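# The floor comes first

Most people furnish a room and then wonder about the boards. Mohsin Soomro does it the other way round. He has been laying and refinishing wooden floors since he left school, and he starts every job by sitting down on one.

You learn more from down there than from the doorway, he says - dips, lifted edges, old varnish gone cloudy. 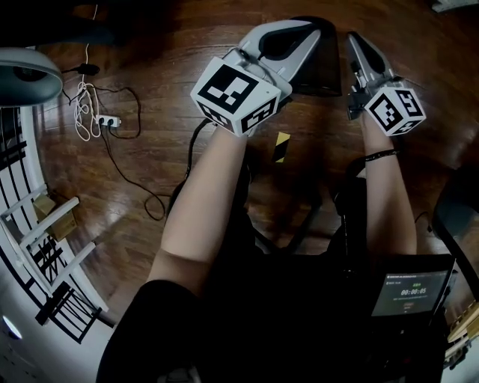
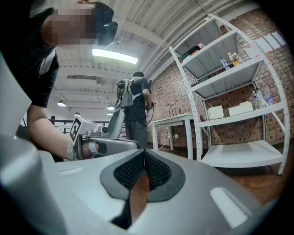 Gloss is the part customers argue over. A shiny lacquer throws light back into a dark room, but it also shows every scratch. Soomro's usual advice is a satin finish for hallways and gloss for rooms where people take their shoes off. He uses a water-based lacquer from Braso and puts on 2 coats, with a light sanding between.

Furniture does more damage than feet. A plain table with four straight legs needs a felt pad under each one, and the pads want changing every November, before the heating has been on long. Dimex sells them in strips you cut yourself.

Cables are worth a thought too. Run them along the wall where you can, and lift them when you sweep - grit collects underneath and scratches when the cable moves.

A full sand and relacquer of his last job, a long room in Gidau, came to 3000 with the skirting. A clean and a single fresh coat would have been 431, and he told the owners so. They went for the full job.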